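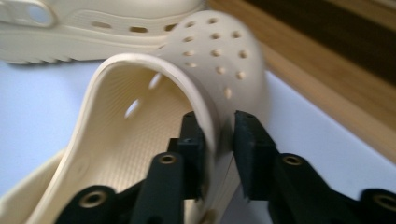 # What I did with the garden this November

Print this page | E-mail this to a friend

I said in the summer that I would write up the autumn work properly this year, mainly so that I have something to look back on. Last year I wrote on the back of seed packets and then put the packets in the recycling. So this is a long one and it is nearly all about soil, garlic and a water butt.

For anyone new, the garden is behind the house in Duvby. It slopes down to a ditch, faces east, and is heavy clay from the back door to the bottom hedge. The top part is grass and a bit of paving. The vegetable beds are below that, and below the beds is the part I don't talk about, where the brambles are.

The beds

I cleared the beans first. They had been finished for weeks but I left the poles up out of laziness and then the wind got them. I cut the stems at ground level and left the roots in. My mother always pulled everything up and burned it. I have tried both ways and can't say I see much difference in the crop, but leaving the roots is less work and the clay doesn't come up in great lumps.

The courgettes went on the compost. The squash had already gone by then. It was a poor year for squash here. They flowered well and set fruit, then sat at the size of a tennis ball through August and never got going. I think the bed was too dry early on. I'll put them nearer the tap next year and give them more muck.

I kept the leeks and the kale in. The kale looks better than it has all year now that the caterpillars have gone. The leeks have some rust on the outer leaves. I strip those off and the rest is fine to eat.

Once the bed was clear I put down a layer of leaf mould and then cardboard on top of that. I used to do it the other way round, cardboard first. Valentyna Karpenko, two doors up, puts hers on top and weighs it down with old roof tiles, and her soil in spring is a pleasure to look at. I have gone over to her way. I haven't got roof tiles so I used bricks, and the blackbirds have already got under one corner and thrown the leaf mould all over the path.

Garlic

I got the garlic in on a Wednesday, in the last dry spell. I had been going to buy bulbs from the market in Grudonville as usual, but the stall wasn't there, so I ordered from Vasylenko instead. They came in a paper bag with the name written on in biro and no instructions. The cloves were big and firm. I split them at the kitchen table, put the small ones aside for cooking and planted the rest a hand's width apart, pointed end up, with the tips just under the surface.

On clay I make a trench, put grit along the bottom, set the cloves on the grit and fill in with old compost. It takes longer than pushing them in with a dibber but I lost most of a row to rot the one year I didn't do it. There is netting over them now. The garlic doesn't need it for long, only until the roots have got hold, as the birds pull the tips out thinking they are something else.

I had half the bag left over so I took it to Rosário Sequeira, who has the big sunny plot by the bus turning. She gave me a jar of pickled green tomatoes in exchange. We had some with cheese that night. Very sharp.

The water butt

This was the big job and it took most of two weekends.

The old butt had been leaking from the tap since spring. I had tried tape, and then a new washer, and then a paste called Nestemel that is meant to set under water. The paste did set. It also stopped the tap from turning, so for the rest of the summer I dipped a can in the top. When the butt was full that was fine, and when it was low I was hanging over the rim with my arm in it up to the shoulder.

The new one holds 300 litres and is taller and narrower than the old one. I had not thought about the height. The downpipe came down to the level of the old lid, so I had to take a length off it, and the bracket I needed to undo was behind the butt, which was full. I let the water out over the rhubarb through a hose. That took all afternoon and the rhubarb is now sitting in a bog.

The stand was the next thing. You want a full butt on something very solid and very level. I dug out the old slab, put down hardcore and sharp sand, tamped it, and laid the slab back. It was out by a fair bit from left to right. I lifted it and did it again. It was out the other way. The third time I used a proper spirit level in place of the one on my phone and it was right straight off.

The whole lot came to more than I wanted to spend, but the old butt has been cut down for potatoes, so some of that comes back.
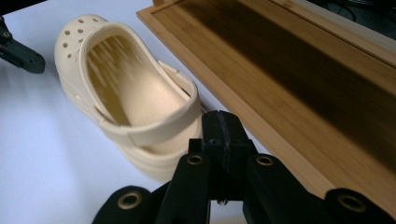

I should say something about the tap on the new one as well. It is plastic, where the old one was brass, and I don't trust it in a hard frost. I have wrapped it in a bit of fleece and tied it with string. If it cracks I will move the brass one over, once I have worked out how to get the paste off. Vinegar did nothing. Suggestions welcome.

Compost

I turned both bays. The left one is done and can go on the beds in March. It is dark, crumbly at the top and a bit wet at the bottom, with plenty of worms. The right one is still mostly grass cuttings and had gone slimy in the middle. I forked in torn-up egg boxes and the old bean stems and put the lid back on. It had warmed up by the next morning, which I was pleased about.

I have stopped putting onion skins and citrus in a separate bin. Everyone used to say the worms hated them. Mine don't seem to care as long as it's not a whole bucket at once.

There is a slow worm living in the left bay. I saw it when I lifted the old carpet, put the carpet back, and turned that side from the front only.

Tools

I cleaned the tools in the kitchen with the door shut and the radio on. I wash the mud off, dry them on an old towel, take a wire brush to any rust, then wipe the metal with oil and the handles with linseed. The border fork has a crack starting in the handle, just above the socket. I have bound it for now but it wants a new handle before the digging starts.

The secateurs needed taking apart. I always forget which way round the spring goes, so I am writing it down: the narrow end goes towards the blade. The sharpening stone has gone missing and I used the back of a mug, the unglazed ring at the bottom. It does a decent job.

I also went through the shoes and boots by the back door. The boots have split at the heel and are going. I'm keeping the pale clogs for going out to the compost in the dry. They are full of holes at the toe so they are no use for anything else at this time of year.

The seed tin

I sat down with the seed tin one evening and threw out anything I couldn't identify or knew was too old. Parsnip seed doesn't keep, so that all went. Tomato seed seems to keep for ever. I found a packet of yellow beetroot I had no memory of buying and have put it at the front.

What I need for next year:

- parsnips, fresh
- a climbing French bean that isn't stringy
- early potatoes, a 400 g bag of something small to try in the cut-down butt
- more kale, the black sort
- a squash that will cope with this side of the hill

If you grow squash on an east-facing slope and get a crop from it, please tell me what it is.

Still to do

The apple tree needs pruning but I leave that until it is properly dormant. There are still leaves on the top branches. The gutter on the shed wants clearing before the next heavy rain and I keep walking past it. I have the bulbs for the front in a box in the hall, tulips mostly, and those can go in late without harm. I did them in the week before Christmas one year, by torch, and they came up the same as everyone else's.

The brambles I will look at in January. I say that every year. The plan is to cut them down to the knee, cover the lot with the old tarpaulin, and leave it a full season. Valentyna says a tarpaulin won't stop them and I should dig. She is probably right, but she isn't the one with the back.

The ditch is running again after the dry summer. I cleared the leaves from the pipe where it goes under the lane, and got a boot full of water in the last pair without a split in them. They are on newspaper by the boiler.

I'll put up the sowing list when the seed order has come.

Posted in Garden | Print | E-mail

Get new posts by e-mail. Enter your address to join the newsletter. You can unsubscribe at any time.

This site uses cookies to remember your settings. By carrying on reading you agree to this. OK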